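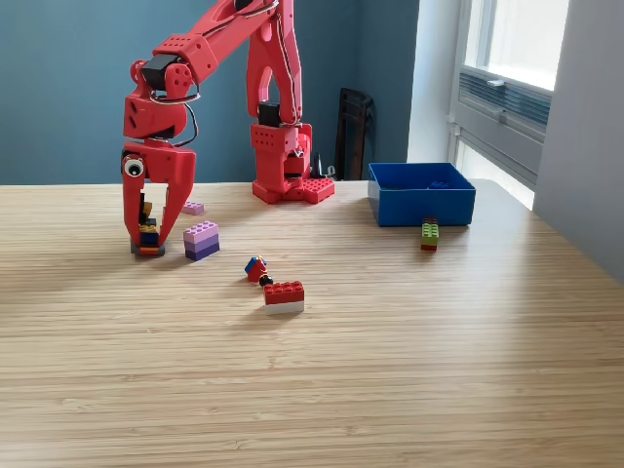
Can it clean up after my kids yet? I get that question every time I tell someone what I work on, and for years I mumbled something about "soon." So today I'm going to try to answer it properly!

(Wait for the laugh. If there isn't one, keep going.)

Start with toy bricks. My kids can fill a bin in a couple of minutes if there's ice cream at the end of it. Last October, Emil Gruber and I ran 200 pickups at our shop in Vestevham, one brick or little stack at a time, table to bin. 181 made it in. People clap at that number, and then I ask who'd buy a dishwasher that dropped 19 plates.

Talk about the misses here. Mostly small round pieces that rolled, plus stacks that came apart when the fingers closed a bit too hard. Bricks are the easy version of this job – they're stiff, they don't spill. Socks are awful. Don't get me started on socks (really, don't, I only have 3 minutes for this part).

Shop floor next. The Clustier line sorts almost 400 parts an hour, but every part shows up facing the same way. My living room has never once done that for me.

So my answer is: some chores, slowly, with a person nearby. I'd trust it with the bricks while I make dinner. I wouldn't let it near the glasses.

Pause, take questions, then hand over to Emil for the Seixas demo.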